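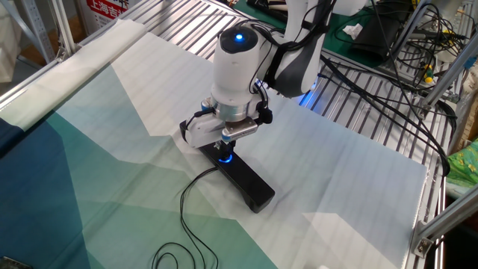 Filed under: Work surfaces / Textiles / Long-term reviews

Zosska Facet printed table cover, large

I bought the Zosska Facet in February and have had it on a slatted aluminum table since then. It is a large fabric sheet with a print of triangles, navy and teal on one side, running through sea green and pale mint to almost white on the other. I wanted something to put over bare metal rails so that small parts would stop dropping between them. This review is about how well it does that job.

The sheet arrived folded in a flat plastic sleeve with a paper label and a washing card. There are no clips, weights or ties in the package. Zosska sells corner weights separately, and I did not order them.

Fit

I ordered the large size, and it is more sheet than my table needs. You can let the extra hang or fold it under. I fold it back along one side, and the fold stays put well enough until something gets dragged across it. If your table is up against a wall, measure first. The spare fabric has to go somewhere.

Surface

The fabric is thin. Over slats you can feel every gap with your palm, and a pen will go through a piece of paper if you write on it there. Screws, washers and cable ends stay on top, and that was the main thing I wanted. Metal cases do not scrape on the rails anymore and the table is a lot quieter.

It creases easily. The fold lines from the package were still there after the first wash, and new ones form around anything heavy. Pulling a cable toward you will pull the fabric along with it. I ironed it once on low from the back, which helped for a while. If you need a flat surface for drawing or cutting, get a mat.

The print

The dark side hides marks and the pale side shows all of them. I got a coffee ring on the white part the first week and it came out at 30 degrees with ordinary detergent. A smear of grease left a faint shadow that two washes have not removed. Black items are easy to find on the pale side and hard to find on the navy side, so I keep black cables and adapters to the right. Small shiny screws are the reverse.

The pattern itself is busy. I stopped noticing it after a few days. Ysaline Millet, who shares the bench with me, has not, and she puts a plain gray towel down on her half when she has to sort resistors.

Compared with the Girno

Before this I used a Girno bench pad, item 3273. The Girno is thicker and lies flat, and it does not move. It is also stiff, hard to store, and too small for this table unless you buy a second one. The Zosska folds up to the size of a shirt and goes in the washing machine. For a solid tabletop I would still choose the Girno.

Neither one is sold as antistatic. Do not buy the Zosska for that purpose.

Wear so far

The hem has held. There is one pulled thread near a corner where a bracket caught it. The colors look the same to me after 16 washes, though I have not kept a new one to compare.

I would buy it again for a slatted table, with the corner weights this time.

Rating: 3.5 out of 5
Reviewed April 2021

Recent reviews
Coste folding stool, second look
Zaltix cable tray, short version
Girno bench pad 3273
Coste 291 task lamp
Five parts bins under a shelf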